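Getting Good Results From a Folding Arm: Household Tips

Updated 2025-08-12

We have had the Ollance folding arm on our laundry bench since December, and I wrote these tips for people who have just rented one or are thinking of it. Ollance does not sell the arm to households. You pay $126 a month, the arm comes by courier with its clamp and its base plate, and you send it back when you have had enough. I pay the full price like everybody else.

Before you start

Clamp the arm to a bench that does not move. Ours stood first on a folding table, and with each lift the table answered with a small shake, and the sleeves came out crooked. Now it is on the old kitchen counter in the basement and the sleeves are much better.

Choose a plain surface in a colour far from your clothes. White is good for dark washing. For white shirts and pillowcases I lay a grey flannel sheet over the bench, pulled tight and taped underneath. Patterned oilcloth is the worst, because the arm takes the flowers for corners.

Turn off the lamp behind you if it throws your shadow on the bench. A ceiling light plus one small lamp from the side is enough.

Laying out the clothes

Do the buttons up, at least the top one and one in the middle.

Pull the clothes right side out. The arm will fold an inside-out T-shirt quite happily, and then you have a neat parcel that you must open again.

Small wrinkles do not matter. A doubled hem or a collar turned under does matter, so run your hand once along the edges. I do this while the arm is finishing the piece before, with my hand outside the yellow line of the base plate.

Big prints on the chest are no trouble if the fabric under them is soft. Thick rubbery prints can stick to themselves in a warm room. For these I use the setting "print out", which leaves the lettering on the outside of the fold.

Keep the batches to 12 pieces. The manual permits more, but the finished stack begins to lean, and then you are folding by hand from the floor.

What it does well and not so well

T-shirts, tea towels, pillowcases and children's pyjamas are very good. Jeans are fine if they are not too heavy; the lifting limit in our manual is 530 grams, and my husband's work trousers are over it. Fitted sheets it cannot do. To be fair, I cannot do them either.

Socks are offered as an extra program from Dollanora, a small firm that writes add-ons for this arm. I tried it for 2 weeks and cancelled. It finds the pairs well enough when the colours are bright, but with our black and navy ones it was only guessing.

Looking after it

Wipe the finger pads with a damp cloth every weekend. Lint makes them slippery, and fabric softener makes them worse – I have stopped using softener on anything the arm will touch.

Clean the little wrist camera with a glasses cloth, never with paper towel. If the arm begins to miss the edges by a finger's width, clean the lens first and only then do the calibration again.

Spare pads come from Broltel and are cheaper by the bag. The ones by Hallgrímsson are softer and catch thin cotton better, but they wear out sooner. I keep the soft ones for summer clothes.

Do not leave it working when you go out. It stops by itself if something pulls, but a drawstring can go around the wrist joint, and it is easier to free while the hood is still in one piece. Cut long drawstrings shorter or tie them in a bow first.

Is it worth the money? For a family of five with everything in cotton, I say it is. For two people I would rent it for one season and then decide. 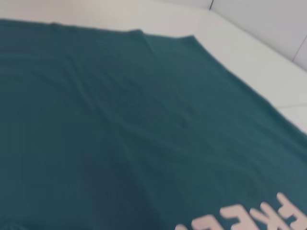 Can the arm fold clothes that are still a little damp?

It can, but the pads slip on damp cotton and the clothes may smell musty in the drawer. Dry everything completely and let it cool before you put it on the bench.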